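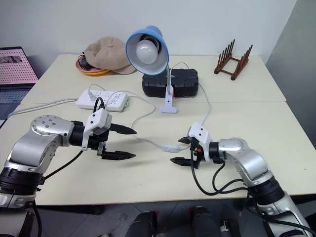

Head camera, both arms at the pre-grasp pose for the lamp switch task. Grippers open, cord switch on the table between them.

Ticket 425: Left arm stalls at pre-grasp, planner returns "no valid goal" on cord switch
Project: Gudeta
Component: Datside planner, Cindex perception
Site: Dedthorpe bench
Opened: Feb 23, 2026
Priority: Normal
Status: Resolved, follow-up open

Summary

On the lamp switch task both arms reach pre-grasp and stop. The left arm should then close on the inline switch and lift it so the right gripper can press. Datside rejects every grasp candidate for the left arm and the task times out. No fault on either arm, no e-stop, joint states normal throughout.

Steps to reproduce

Load the lamp switch task with the default bench layout.
Start from home with both grippers open.
Run to pre-grasp. This part always succeeds.
Wait for the grasp request. The planner returns "no valid goal" and retries until the task timer runs out.

Expected: at least one candidate accepted, left arm descends.
Actual: all candidates rejected, arms hold position.

Log extract

[datside] grasp request received, target=cord_switch
[cindex] segment returned, class=cable, merged=true
[datside] candidates generated: 66
[datside] rejected: 66 (reason: goal in collision, object=cable_0)
[datside] retry 1 of 5
[datside] retry 5 of 5
[task] abort, code 155

Code 155 is the generic task timeout. It says nothing about the cause and should not be used for searching old tickets.

Entry 1

Checked the arms first. Jogged the left arm by hand control from pre-grasp down to the table and closed on the switch with no trouble. Reach is fine. Gripper feedback is fine. Ruled out calibration by touching the fingertip to the board corners, all within tolerance.

Entry 2

Looked at the candidate list in the viewer. The grasps are sensible: fingers either side of the switch body, approach from above or slightly tilted. Every one is marked red against cable_0. The collision object is a long strip following the lamp cord, and the switch is inside it. The planner is being told that the thing it must grab is also an obstacle.

Entry 3

Cause is in Cindex. The switch and the cord are both white and the segmenter joins them into a single mask. The merged mask takes the class of the larger part, which is cable. Cables are added to the collision scene with padding. The target pose is still published because it comes from the detector, a separate path, so Datside gets a valid target pose sitting in the middle of a padded obstacle.

Tried turning the cable padding down to zero. Some candidates passed, but the arm then planned straight through the slack cord on one run. Reverted. Do not use this as a workaround.

Entry 4

Tried adding the target to the allowed collision list. No effect. The list is keyed by object name and there is no object called cord_switch in the scene, only cable_0. Datside accepts the unknown name without a warning. Logged separately, since this cost most of a morning.

Entry 5

Fix applied on the Cindex side. When a detector box falls inside a cable mask, the mask is now split at the box edges and the inner part is published as its own object with the detector's class. The cord on either side stays in the scene as cable_0 and cable_1 with normal padding. The target is then allowed for the gripper fingers only -- wrist and forearm links are still checked against it.

The first try at the split used the raw box and left slivers of padded cable overlapping the ends of the switch. Padding is now trimmed back from the split line by one finger width.

Re-ran from the same start state. Candidates with the fingers in line with the cord are still rejected, as they should be. Candidates across the cord pass. Left arm descends, closes and lifts. Right arm press motion not changed.

Entry 6

Checked the other bench tasks for side effects. Plug removal from the power strip goes through the same code and behaves as before. The dish rack tasks do not use cable masks.

Resolution

Merged to the Gudeta branch. Update Cindex before Datside, as the new object names are needed for the allowed list to match. Clear the cached scene after updating or the old cable_0 will be loaded again.

Follow-up

Datside should reject or at least warn on unknown names in the allowed collision list.
Abort code should carry the last planner reason and stop reporting a plain timeout.
Split has not been tested with two switches on the same cord. Leave this open until April, when the second lamp is added to the layout.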